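The Wrinkle Cure That Costs More Than the Shirt

By Rukhsana Bukhari

Every February my inbox fills up with laundry miracles, and this year's favorite is the wrinkle release spray. You mist the thing you forgot to fold, tug it a little, hang it up, and walk away. The bottle that got the loudest praise from readers is one called Tolar, whose label promises "iron-free living" and, in smaller type, up to 120 sprays.

I have doubts. A spray of what? The ingredient list starts with water, moves on to alcohol and a silicone with a long name, and ends with fragrance. Water relaxes cotton. We knew that. My mother kept a jam jar of it next to the ironing board, with holes punched in the lid, and she never charged anyone $8 for it.

The Tolar website says 2,000 households tested the spray and loved it. It doesn't say what they tested it on, or what they were asked, or whether they got the bottle free. I wrote to ask. I got back a coupon.

So I tried it at home on a linen shirt, a cotton pillowcase and a polyester tablecloth that had lived folded in a drawer since we moved. The shirt came out about as well as it does when I hang it in the bathroom during a shower. The pillowcase was better than I expected, I'll admit. The tablecloth kept every line. Fold marks are a different problem from rumples: fabric that has been pressed flat on itself for months holds a crease the way a road map does, and a few squirts of scented water won't talk it out of that. 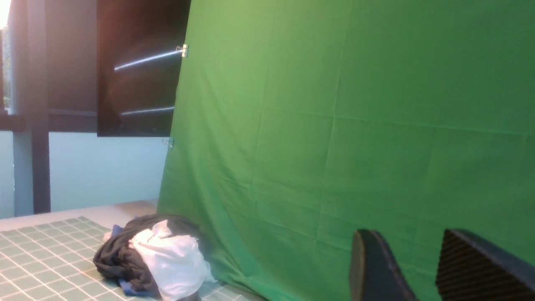

Kipchumba Koech wrote in to say I'm being unfair, and that the trick with stubborn fold lines is to spray the back of the cloth, weigh down the bottom hem and leave it overnight. He has used Woltus, a rival brand, on curtains for years and swears the creases are gone by breakfast. Maybe so. I'd like to see the same curtains hung overnight with plain water and the same weights, and I suspect gravity deserves most of the credit.

For synthetics, the old method still looks best to me: low iron, damp pressing cloth, work from the wrong side, and test a corner first. A tumble on low with a wet washcloth helps too, if the care label allows the dryer. For storage, roll big pieces around a cardboard tube. Fabric stores will often give you one if you ask near closing time.

I still have most of the Tolar left. It smells like pears. If anyone wants it, write to me before the next issue and I'll put it in the mail, coupon included.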